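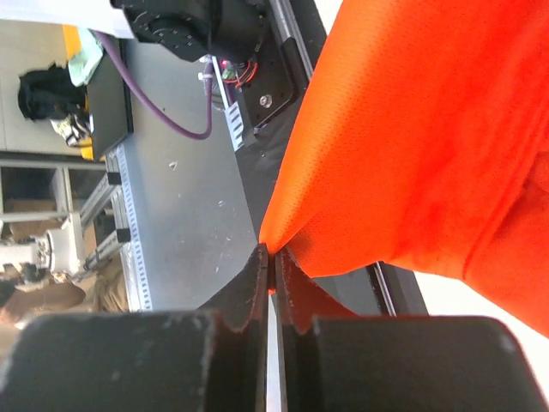 Gevton, December

Dye bench, continued from the November pages. The orange mesh is the one the theater people want matched for the second act, and I have put off the matching until the bath problem is sorted out. No point chasing a color when the same recipe gives two different results in the same week.

What I have so far. Recipe 158 is the orange. Acid dye on nylon, yellow base with a small part of red, acetic acid for the drop, leveling agent at the start. On paper it is an easy shade. In October it came out clean and even. Since then it has come out dull twice and streaky once, with the red going on ahead of the yellow and sitting in patches near the selvage.

Things I suspected, in the order I suspected them:

The red. New tin from Maltenov, opened after the old one ran out. I dyed two small swatches side by side, one from the scrapings of the old tin and one from the new. Dried them on the same rack and looked at them by the north window at 11 a.m. Could not tell them apart. Put the tins back on the shelf and crossed that off.

The water. We switched to the tap on the courtyard side when the sink in the back was being replumbed. Strips say it is harder than the old line. I ran one swatch in jug water and one in courtyard water. The courtyard one is a little flatter, and I can see it if I am looking for it. That may explain the dullness. It does not explain streaks.

The heating. This is where I should have started. The Boiko bath has a dial and a light, and the light goes off when it thinks it has reached the setting. I hung a glass thermometer in each end and wrote down both readings every few minutes on the way up. The left end runs 7 degrees ahead of the right until well past the halfway point. Stirring closes the gap, and it opens again as soon as I stop. Red strikes early with this recipe, so whatever is lying at the hot end takes the red first. The yellow never fully evens it out afterward.

Took the bottom plate off once it had cooled. One of the elements has a thick crust of scale on it and the others are thin. Descaled with citric acid, left it over lunch, rinsed, left it again. Most of the crust came off. There is a stubborn patch near the terminal that I did not want to scrape at.

Ran the bath empty of cloth after that. The ends are now 2 degrees apart at worst. I can live with that if whoever is dyeing keeps the cloth moving.

Swatch run after descaling. Same recipe, jug water, leveling agent in first, then the dye well dissolved and strained through a stocking. Held at warm for longer than the card says before starting the climb. Acid split into 3 additions, with the cloth lifted clear of the bath each time so that it does not hit the fabric directly. I used to pour it down the side and trust to stirring, and I think that has been costing us evenness on every open fabric we do.

Result: even from end to end, no streaks. Slightly redder than the October piece when dry. On the wet swatch I would have called it a match, so a reminder to myself and to anyone else using this book — dry it fully before writing down a verdict. Two of the entries from last month say "good match" and I am fairly sure both were written over a wet swatch.

Rinse water ran clear on the fourth change. Rubbed a dry white cotton against it and got nothing. Rubbed a damp one and got a faint mark, which I would expect to go with the fixative. Have not done the fixative yet. The bottle on the shelf has separated and I do not know if shaking it is enough. Will look up what the Ratier sheet says about storage before using it on anything that someone is going to sweat in.

A note on weighing. The small scale drifts when the extractor is on. I saw the last digit wander while nothing was on the pan. For the yellow it hardly matters, but the red part is so small that the drift is a real share of it. From now on, make up a stock solution of the red and measure it by volume. Label it with the strength and the month. There is a jar in the cupboard now with "red" on the lid and nothing else, and I am throwing it out.

Also changed on the recipe card for 158:
Courtyard water not to be used. Jug water or the old line when it is back.
Leveling agent before dye, always.
Acid in 3 parts, cloth out of the bath for each.
Longer hold at warm before the climb.
Compare dry, by the window, before noon.

Left to do. Cut the red back by a small step and run another pair of swatches, one at the present strength and one at the reduced. Test the fixative on a scrap. Ask when the back sink will be finished. Find out how the costume shop plans to wash these, as the answer last time was a hot machine wash and it took a season off the life of the color.

If the next pair comes out even, I will do the full length in one go with the bath no more than two-thirds loaded. I do not want to split it across two baths and then try to explain a seam where the shade changes.

Bath drained and wiped down, plate back on, thermometers left in the rack by the sink. The left one has a chip at the top, so hold it lower down.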